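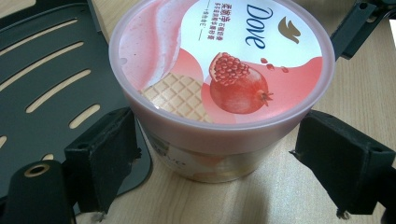 Dove body scrub, lid design

Speaker notes: Shooting small gigs without a pit pass
Babita Negi
Sun 23 June
5 comments | 14 shares

Start with the Fustard photo on the screen. Don't introduce it. Give people time to look at the drummer before saying anything.

I've been photographing bands in small rooms for nine years. Most of those rooms hold 100 people or fewer. There's no pit, no pass and no three-song rule. You stand where everyone else stands and you can stay for the whole set. That sounds easier than a big venue, and in some ways it is, but the light is much worse.

Ask: who has shot in a room with only red LEDs? Wait for hands.

SECTION ONE – BEFORE THE DOORS

Email the band, then email the venue. Bands nearly always say yes and then forget to mention it to anyone. With Cundero I had a yes from the singer and still spent the first two songs explaining myself to the man on the door.

Get there for soundcheck if they'll let you. Walk the whole room. Look for the place where the ceiling is lowest, where the monitors block the singer's feet, and where the bar lights spill over. Ask who runs the lights. Sometimes it's the same person who runs the sound, and on those nights the lights won't change much after the first song.

Bring less than you think you want. My bag has one body, a 35mm, an 85mm, two batteries, cards and earplugs. I used to bring a zoom and a second body and I spent the night protecting them from beer.

(Show the bag slide. Keep it short, people always want to talk about bags. Save that for the end.)

SECTION TWO – SETTINGS

Manual exposure. Spot metering fools you as soon as a light swings behind the guitarist. I start at f/2, 1/250, ISO 3200, and take a few frames in the first song to see where I am. For a drummer I go up to 1/500 and accept the noise.

Shoot raw. Under red or deep blue light the color channels clip and skin turns into one flat patch. Raw gives you a little room to pull it back. If it won't come back, go black and white. Half of my Semwal set is black and white for that reason and the band never asked why.

No flash. I know some people in this room use it and get good results at hardcore shows where the band wants it. Ask first, and ask the band, not the manager.

Next slide – the Evance contact sheet.

I took 933 frames at this show. I delivered 14. Go through the sheet slowly. Point out the run where the singer has the microphone over her mouth in every one. I was standing straight in front of her, and I should have moved to the side after the second song. The keeper is from the far left, by the fire door, with her chin up and the mic below it.

SECTION THREE – THE CROWD

You're tall, or your camera is, and there's a person behind you who paid to get in. I take one song at the front and then move back or to the side. If I want the front again later, I ask. Keep the rear screen switched off. It's bright and it annoys people more than the shutter does.

Turn around at least once. The best picture I have from the August all-dayer is of two kids on the stairs, and the band isn't in it at all. The promoter used it for the next poster.

SECTION FOUR – AFTERWARD

Edit the next morning. At one in the morning everything looks good or everything looks terrible. Send the band a small set within a couple of days, while they still want to post it. Agree on credit in writing, even if it's just a text message. If a label or a magazine wants a picture later, that's a separate conversation and there should be a fee.

Money – be straight about this. Small bands mostly can't pay. I do some of these for nothing and I pick those by whether I like the music. Venues can pay, and two of mine do now, after I asked.

Questions. If there aren't any, go back to the contact sheet and ask which frame they would have picked.

Check with the organizer about the projector. Last time the blacks came out gray and the Semwal slides were hard to read. Bring the adapter.

Contact: use the form on the talks page
© Babita Negi. Please ask before reusing text or pictures.
Back to top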